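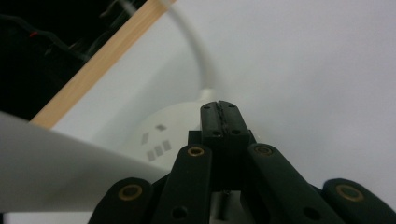 The Jurnik hand gripper going for my white adapter. Look at the thin jagged line down the middle finger.

So I've had the Jurnik for a while now and I really wanted to give it five stars. I use it to record pickup demos for my little desk arm (a Horis, secondhand, love it), mostly cables and plugs and all the awkward stuff people keep behind their desks. For the first 1474 grabs it was great! Light in the hand, nice matte finish, and those brass-colored rings in the fingers look so much fancier than they need to.

Then it started dropping things. Just little slips at first, and I blamed my tired thumb, and then the adapter went on the floor twice in one evening. I checked the screws, cleaned the pads, swapped the spring, no change. What I hadn't looked at was the line running down the center finger, between the two pairs of screw holes. I'd figured it was part of the molding. When I squeezed the tip by hand the two halves shifted against each other, and it pinched my skin pretty good. Ow.

I wrote to the seller, Groltside, and a very nice guy named Dennis Dawber got back to me by 7 the next morning. He says the finger is supposed to last 2000 cycles, so mine quit early, and he mailed a replacement free. It's been fine so far, but I check it before every session now, and I keep it away from anything plugged in. A finger that lets go halfway through pulling a plug is not something I want near a live outlet.

Three stars. I'd go to four if they made that center finger in metal.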